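Count the takeovers, then tell me the success rate

Published 15/01/2019

A sidewalk robot that finishes 90 per cent of its runs sounds close to ready. I have read that figure, or one near it, in enough papers and pitch decks that I've stopped reacting to it. What I want to know is what happened in between the start and the finish, and most of the time the write-up doesn't say.

The case I have in mind is the Teltley street navigation work, because it is better than most and still has the problem. The method is simple to describe. A small wheeled robot is driven by hand along ordinary streets while it records what its forward camera sees and what the operator does with the controls. A policy is then trained to predict the steering and speed from the pictures. There is no map and no laser scanner. The training set came to 1,687 drives, and the policy was tested on streets it hadn't seen.

I like this line of research. Mapping every street before a robot can use it is slow and expensive, and the map is out of date the day somebody parks a trailer on it. A robot that can look down a road and work out where the drivable part is would be useful in a great many towns that will never be surveyed to the centimetre. The Teltley group also deserves credit for testing outdoors, in dull weather as well as bright, on roads with parked vehicles and no painted lines to follow. Plenty of groups would have stayed on campus.

My quarrel is with how the result is scored. In the main table, a run counts as a success if the robot reaches the goal. The operator is allowed to step in up to 3 times per run, for safety, and the run still counts. That rule is in the appendix. The number of times it was used isn't anywhere.

A robot that drives a long block on its own and a robot that is rescued from the same block three times get the same mark. If you are comparing two training methods, as the paper does, the difference between them could sit entirely inside those rescues and the table would never show it. It could also go the other way. The baseline might be needing one nudge and the new method two, and we'd still be told the new method wins by a few points.

The usual defence is that interventions are subjective. One operator grabs the controls early, another waits. That's true, and it is a good reason to report them carefully, with the operator's rule written down beforehand. Leaving them out doesn't remove the judgement. It just hides it inside a number that looks objective.

There is also the matter of where the takeovers happen. On a wide, open road almost any policy looks fine, because there is space to be wrong. The hard part is the strip beside the parked vehicles, where a steering error that would be harmless in the middle of the road becomes a scraped door. Averaging over the whole route lets the easy stretches pay for the hard ones. I would sooner see the failures plotted against clearance to the nearest obstacle than see another success rate to one decimal place.

Okoth, the benchmark most of these groups now use, could fix a good part of this. It already asks for logs. It could ask for a takeover flag in each log, and report distance per takeover beside the completion rate. The Irkico baseline was released in September with exactly that flag in its recording software, so nobody can say it's too hard. It's one button and one extra column.

I'd go a bit further and ask for distance per takeover split by street type. Vosley has wide roads with shopfronts on one side and open ground on the other. A dense inner-city block is a different job, and a figure from one tells you very little about the other. If the policy has only been shown the first kind, say so in the abstract, where people will read it.

Some colleagues think this is fussing over bookkeeping while the field is young. I don't agree. The early papers set the habits, and the later ones copy the table layout along with the method. If a thousand more drives are going to be collected — and they will be, because data is what everyone is asking for — we should know whether the last 1,000 made the robot safer near a parked car or just better at going straight.
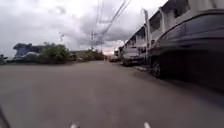
View down a street with vehicles parked along the right and more open ground to the left.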